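Print this page | E-mail this page

Mistora Color Kit: a review after one winter

I bought the Mistora Color Kit in November, from the Pärn shop, and I paid 896 crowns for it. Delivery was free. I wanted it for rainy afternoons with my two children and also, I must admit, for myself, as I have been painting with inks for many years and I never learned properly how to mix them.

The kit comes in a flat carton and contains eight dye powders in paper bags, a wooden rack, glass tubes, a shallow glass dish, a plastic spoon for measuring, a bottle of 200 ml for the base liquid, and a booklet. The base liquid itself is not in the box. The booklet says to use distilled water with a little glycerin, and both of these I had to buy at the pharmacy.

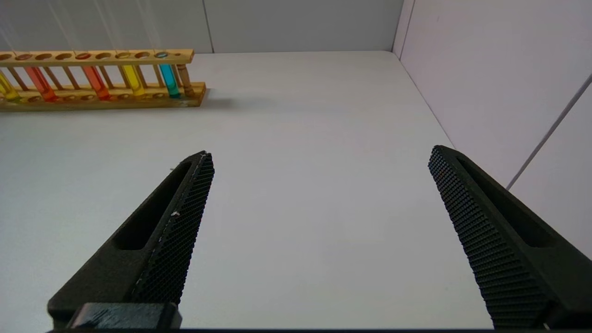 Five tubes of colored liquid in the wooden rack.

First the good side. The powders are strong. On the first evening I took too much, one full spoon, and the color was so dark that I could not tell the blue from the violet until I put a drop on paper. Half of the small end of the spoon is enough. After I understood this I had very few failures. The powders also keep well. The red bag has been open since the first week, closed only with a paper clip, and it has not become hard.

The recipes are organized by families, so you begin with a yellow and make it warmer step by step. I find this a good method. In my old set, which was from Coltard, every recipe was a separate thing, and when one ingredient was finished you could not guess what to use in its place. With Mistora I know after one winter how to come near to the color I want, even without the booklet.

Now the weak points. The booklet is translated, and not carefully. I am not the right person to complain about the English of others, but when it says "shake until calm" I don't know if I should shake or wait. On page two it tells you to add the glycerin before the powder, and on page nine after it. I tried both ways. When the glycerin goes in first, the powder makes small lumps which stay at the bottom for a long time. So put the powder in the water, mix well, and add the glycerin last. 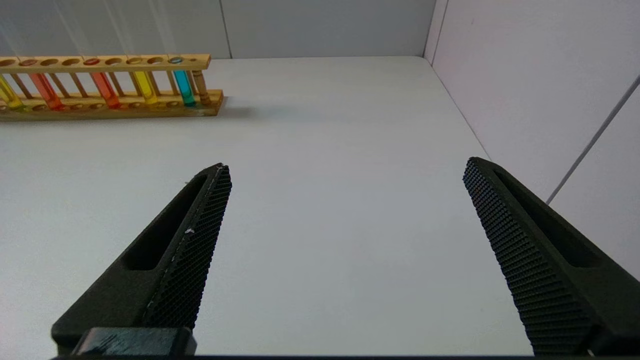 The second weak point is the green. In the family of greens you have only one powder, a cold one, and if you want the green of young leaves you must make it with yellow. It is possible, but the result on paper dries more gray than it looks in the glass. I wrote to the seller and they answered politely in one day that a warm green is planned as a separate bag. They did not say when.

Also the spoon is bad. It has static, and the powder jumps from it to your sleeve. I replaced it with a steel one from the kitchen, which now stays forever with the paints. Please wear an old shirt. The yellow comes out of cotton in the normal wash, but the red does not.

For testing I like to let a few drops fall in the dish and dip the brush from there. It is low and easy to rinse. With watercolor paper the inks behave nicely, with soft edges and no shine. On ordinary printer paper they go through to the other side, so I don't recommend them for letters or for a diary. I did not try them in a fountain pen, and the booklet warns against it.

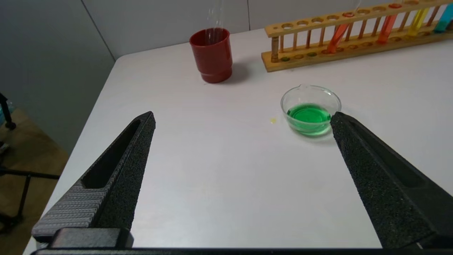

Glass dish on the white table.

Before buying I compared with the Jisex set. It costs 3,000 crowns and has more colors, and they come ready mixed, in dropper bottles. If you want only to paint, maybe it is the better choice. You open it and you begin. But my children would lose the part they like most, when the powder falls into the water and makes long threads.

For small children I would say no, also with an adult at the table. The glass is glass, and the powders should not be breathed. Mine are in school already and they understand when I tell them to sit down and pour slowly.

I give it four stars of five. I take one away for the booklet and the spoon together. When the red is finished I will order one more bag, if Pärn still sells them separately.

Last updated: February 2021

Contact | © Paper and Ink Notes, all rights reserved | Back to top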